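Arm faults out over the bin and then acts like nothing happened

Posted in Small Automation & Bench Robots
352 views, 2 answers, solved

Mirjam Schwaiger

Hi all, I'm going a bit nuts here. We have a single arm on a white bench at work (I do the small parts side at Clendus, there aren't many of us) and it drops things into a blue tote all day long. Or it's supposed to! Since the start of September it has been stopping in the middle of a move with a gripper communication error. The arm holds still, the gripper stays however it was, and I have to clear the fault on the pendant. Then it runs fine, sometimes for an hour, sometimes for three moves.

What I've tried so far: restarted everything, reloaded the program, swapped the tote for a shorter one in case it was bumping the rim, and cut the speed in half. Slower is better but it still happens. It mostly seems to stop when the wrist turns on the way out to the tote. On the way back it hardly ever does it.

The log gives me code 3000 every time, and the manual just says "check tool connection." Well, it's plugged in. What else am I checking?

Sulastri Yusof

I'd bet money on the cable — slower helps and it picks on one direction of wrist turn, and we had the very same thing on the Harahap line a while back. "Plugged in" can mean a lot of things with those little connectors. Ours looked fine and had a broken wire right behind the plug, where it got bent every cycle.

I'd go through it in this order.

Stop the arm and lock out the power before you put your hands anywhere near the wrist. Clearing a fault over and over makes people casual, and an arm that quit by itself can start again the second the signal comes back.

With the power off, follow the cable from the gripper end back and look for any loop that hangs free below the wrist, and for any connector that isn't seated in something. 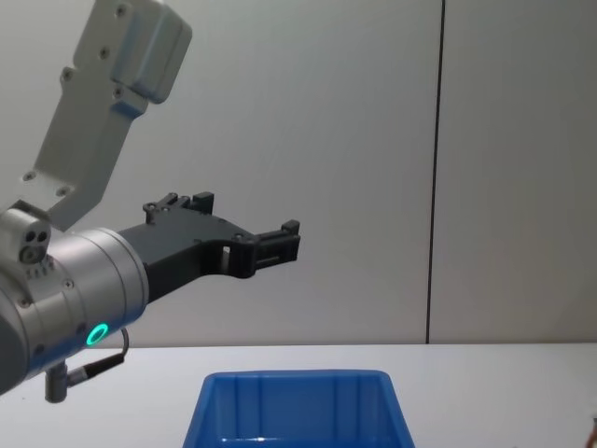 Unplug each end and look at the pins with a flashlight. Bent, dark or pushed back, any of those will do it. Wiggle the cable right behind the plug too. If it feels mushy in one spot, replace it, don't tape it.

Clip the slack up along the arm, but leave enough for the full wrist turn. Jog it slowly both ways with the guard closed and watch whether anything pulls tight.

Don't go by the status light. Ours stayed green through half of this.

verkness_fan

had this, was the power supply. try a different one

Mirjam Schwaiger

Update! Sulastri, it was the cable, thank you so much. It had a soft spot a thumb's width behind the plug, and with the meter on it I could make the signal come and go just by bending it. I got a new one from Braseck (took forever to arrive, but okay) and clipped it up with 2 clips. It has run two full shifts without a stop. I also put the speed back where it was, and so far so good. Still need to order a spare.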